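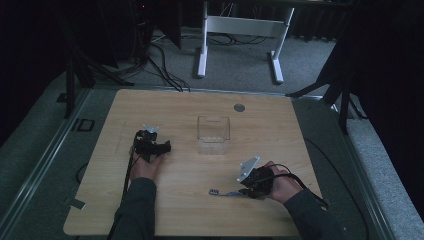 I've known Rogelio Layug long enough to be told when I'm asking a silly question, and I got through only one before he stopped me. I'd asked what his new setup at Tunico cost. "Which part?" he said, and laughed. "Everybody wants one number!"

So we did it the slow way, over two coffees and a printed spreadsheet with a lot of crossing out. Rogelio plans equipment purchases for a small team that teaches robots to handle everyday things, and most of what they buy right now is for people's hands: pairs of hand-held grippers, plus the cables, mounts and stands that go with them. The arms come later.

"I had the arm in the October budget," he told me. "First line, biggest number. Then I moved it down the page, and my boss thought I'd made a typo." What went up instead was a second pair of grippers and a box of spares. He'd had quotes from Wanumix and Farkier (he wouldn't say who was cheaper, and believe me, I tried), and the two were hard to compare. One had put the cables in the price and the other hadn't.

Cables are a sore subject. "I budgeted for 10," he said. "I won't tell you what we have now." He pays $70 for a decent long one and $135 for the kind he likes, with the better connectors, and he's given up trying to save money there. A bad cable can eat a morning, and the morning costs more.

I wondered about the small stuff, the boxes and bits people practice with. Did that even get a line? "Oh, sure. I put in $163 for the first quarter and felt silly typing it next to the rest." Clear plastic boxes are on that list. He buys them at the hardware store on Bermúdez, keeps the receipts in an envelope and hands them in late (his words!).

My last question was what he'd do differently with the same money. He thought about it for a good while. "Buy the table last," he said. "We picked it before we knew how far apart two hands need to be, and then we planned everything to fit the table." He's pricing another one for next year, on its own line, with delivery included this time.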